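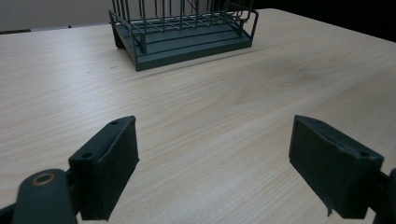
Handheld gripper at the dish rack station, pads as they are now.

Ticket: Finger pad wear, replacement budget
Category: Equipment Planning > Consumables
Opened: Feb 4, 2020

Pad edges are fraying at the lower corner. We need to decide between spare pads and full finger sets before the Prindeo order goes out. The line for consumables is $900 and nothing has been drawn from it. Pad sets are quoted at $90, full finger sets at $100.

Update: both hands are in use on the cup and rack task, so any spares plan has to cover two grippers per operator.
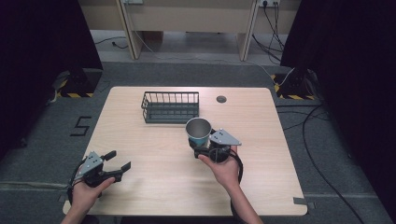 Purchasing replied that at a $10 difference they would rather stock full finger sets, if the screw pattern matches. Zalteo has been asked for a drawing.

Second check done on pad faces. Wear shows on both fingers — left at the bottom corner, right at the top. Proposed quantity: 5 full sets, $500, balance held.

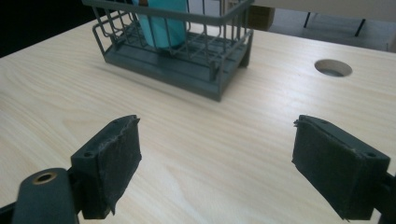 Lilside wrote back that five is fine, but wants the lead time in the ticket before approving. Lead time requested. Status: pending vendor.

Related tickets
Onu cable order, January
Gripper mount screws, reorder level
Spare grippers: lease or buy

Contact the equipment desk | Back to top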